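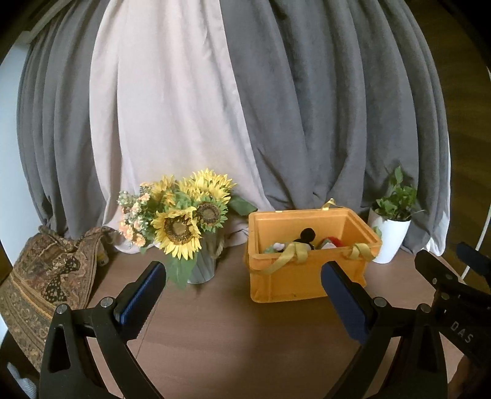
Curtain hems pooling on a table – shorten, or move the table?

grullside_86
Posted 7:40 am
Table is pushed up against the curtains and used as a display surface: plant, crate, bucket of sunflowers, a patterned cloth at one end. There are three lengths, a grey one, a pale pinkish-beige one and a dark grey one. The beige hem bunches up on the tabletop behind the flowers and I want it gone. Options as I see them:

Take up the hems to finish just above the table height.
Pull the table forward and let the curtains drop behind it.
Leave it.

Drop from the rod is fixed. I'm not moving the rod.

Runeck
Posted 8:05 am
Option two. Table height is 700 mm on most of these, so if you hem to clear it you've got short curtains forever, and the first time you shift the table they look like a mistake. You need 5 cm of clearance behind the table for a light fabric and more for the heavy one. Measure the depth of the folds with the curtain closed, not open.

Stavros Triantafyllou
Posted 8:22 am
Disagree in part. If the beige panel is a lighter weight than the dark grey it will kick forward whatever gap you leave. Put weighted tape in the hem first. It costs very little and you don't have to cut anything. Re-hang, leave it for a day, then decide about the table.

Also check which way the panel is hanging. A straight edge that runs off on a diagonal usually means a hook in the wrong eyelet, or the fabric is trapped behind something at the bottom. Lift everything off the table and let it fall before measuring.

grullside_86
Posted 9:10 am
Will check the hooks. The crate is probably holding some of it. Tape goes in all of them or only the beige?

Stavros Triantafyllou
Posted 9:18 am
Beige only. The dark grey has enough body to hold its folds.

witevus
Posted 12:31 pm
Separate issue, but I'd look at the bucket. Sunflowers are top-heavy and a metal bucket with a rope handle tips easily when fabric is pulling past the back of it. If they're cut stems in water, put 3 cm of gravel in the bottom before the water. If they're artificial, use dry sand to half depth. Stand it on a cork mat in either case, as metal will mark a timber finish.

The plant should come off the curtain as well. Fabric resting on a pot wicks moisture, and you get a tide mark that doesn't wash out of grey.

Runeck
Posted 12:50 pm
Agree on the pot. Another argument for moving the table.

Ververidis
Posted 4:15 pm
I'll argue for leaving it. A bit of pooling is normal behind a display and the patterned cloth is already draped over the end, so a dead straight hem beside it would look odd. What I would change is the white fabric showing along the bottom of the dark grey section. If that's lining, it has been cut longer than the face fabric or has dropped since. Lining should finish 2.5 cm shorter than the face. Unpick, press, turn up, slip stitch. An hour's work.

Stavros Triantafyllou
Posted 4:29 pm
If it is lining. It could be a separate sheer behind. Worth turning back before anyone unpicks anything.

Ververidis
Posted 4:33 pm
Fair. Turn it back and look.

grullside_86
Posted 6:02 pm
Thanks all. Plan is: clear the table, check hooks, turn back the white bit, tape in the beige, pot onto a saucer away from the fabric. Table comes forward only if that doesn't fix it. The colour of the cloth is staying as is, before anyone starts.

Runeck
Posted 6:11 pm
You'll be moving the table. Put felt pads on the legs while it's clear.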